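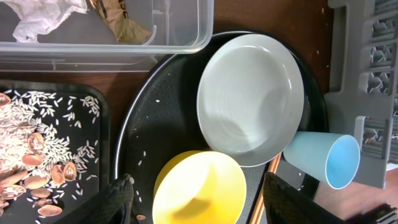

Table clearing

Table clearing is the work of taking a used table back to bare wood (or glass, or laminate, or whatever is under there) after people have eaten at it. It covers the sorting of dishes, the gathering of scraps and wrappers, the shaking out of cloths and the final wipe. In most homes it sits between the end of the meal and the start of the washing up, and it is often treated as part of one or the other, although it has its own tools, its own order and a surprising amount of regional flavour!

The activity is also called clearing away, clearing off or, in cafés and restaurants, bussing. In older Australian households "doing the table" could mean either setting or clearing, depending on the time of day.

Contents
1 Terms
2 Equipment
3 Usual order of work
4 Loose rice and other small scraps
5 Cloths and napkins
6 In teaching
7 See also

Terms

A distinction is usually made between scraps, rubbish and ware. Scraps are what is left of the food: grains, crusts, peel, shells, bones. Rubbish is everything that came around the food, such as paper wrappers, foil, tissues and twist ties. Ware is anything that gets washed and used again. The three go to different places, and good clearing is mostly a matter of keeping them apart from the first minute.

Nut shells are a borderline case. They are scraps by origin, but many council green bins take them while a small home worm farm can't do much with them, so plenty of families put them with the rubbish.

Equipment

Very little is needed, and one of the pleasures of the subject is how much can be done with things already in the cupboard.

Scrap tray. A flat tray with a raised rim, on which shells, rice and other bits are collected. Dark trays are popular for this, as pale grains show up beautifully against black and it is easy to tell when the tray is properly clean. The rim matters more than the size. Rice will skate off a flat board at the first tilt.

Rubbish tub. An open plastic container for wrappers and tissues. Clear ones have a following of their own, because a teaspoon dropped in by mistake can be spotted before the tub is emptied. The Dornasia tub, a plain clear box with no lid, was for years the one found in church halls and scout huts.

Round tray. The carrying tray proper, used for bringing food to the table and for taking bowls away. A textured surface helps to keep bowls from sliding. Jimberg sold round trays in 4 sizes, the largest of them 37 cm across, and they still turn up in op shops in very good nick.

Dish rack. Usually kept by the sink, but in small kitchens and flats it is often brought to the table so that bowls and plates can be stood in it as they are cleared. Purists object to putting unwashed ware in a rack. Everyone else enjoys the saved trip.

Cloth. One for wiping and, if the table was set with napkins, those as well.

Usual order of work

Practices vary from house to house, but the following order is widely taught:

1. Rubbish first. Wrappers, foil and tissues go into the tub while hands are still fairly clean. Crinkled paper is light and takes up a lot of room, so getting rid of it opens up the table straight away.

2. Scraps next. Bowls are tipped and scraped over the scrap tray. Shells nest inside one another and can be picked up by the handful.

3. Napkins and cloths are lifted by the corners, shaken over the tray, and folded or sent to the wash.
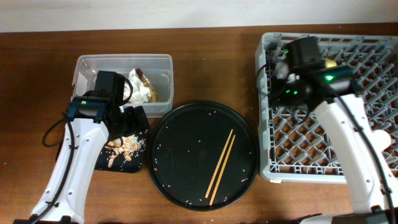 4. Bowls and plates are grouped by size and moved to the round tray or the rack. Wide, shallow bowls go underneath and small deep ones on top.

5. The scrap tray is emptied. It is left until now so that anything shaken off the cloths or knocked from a bowl still has somewhere to go.

6. The table is wiped, going with the grain if it is timber, and then dried. On a glossy finish the drying is well worth the extra minute, and the colour of a reddish timber comes up wonderfully.

A table for 7 can be cleared this way in 15 minutes by one person, or in a good deal less by two who don't get in each other's road.

Loose rice and other small scraps

Rice deserves a section to itself. Cooked grains stick and smear, and are best left to dry a little before being lifted with the edge of a card. Uncooked grains do the opposite: they bounce, roll and find their way under every rim and ridge. They also cling to fabric, particularly to anything with a bit of texture, and a dark napkin can carry a fair number of them to the laundry.

Three methods are in common use. The card method pushes the grains along the table into a tray held just below the edge. The damp cloth method picks them up directly but means rinsing the cloth afterwards. The pinch method is exactly what it sounds like, and is the favourite of small children, who are very good at it.

Cloths and napkins

Printed napkins hide stains better than plain ones, and floral patterns in gold or orange on a dark ground have long been a favourite for the everyday table. They should be shaken before they are folded, since grains trapped in a fold will leave small dents when the cloth is ironed. Uchida, a maker of household linens, printed its shaking instructions on the hem tag, with a little drawing of two hands holding the corners.

In teaching

Clearing is taught in some early childhood centres as a practical life activity, with real bowls and a modest amount of dry rice to practise on. Sandra Inskip's classroom booklet The Bare Table gives a full term of exercises, starting with a single bowl and working up to a mixed table with shells, paper and cloth. Asuka Matsuda later adapted it for home use under the title Cladorura, adding a chapter on the dish rack and a lovely set of songs to sort by. Both writers favour using bowls in strong, different colours, such as yellow and grey, so that learners can be asked for "the yellow one" before they have learnt the names for sizes and shapes.

See also

Table setting
Washing up
Dish rack
Crumb brush
Napkin folding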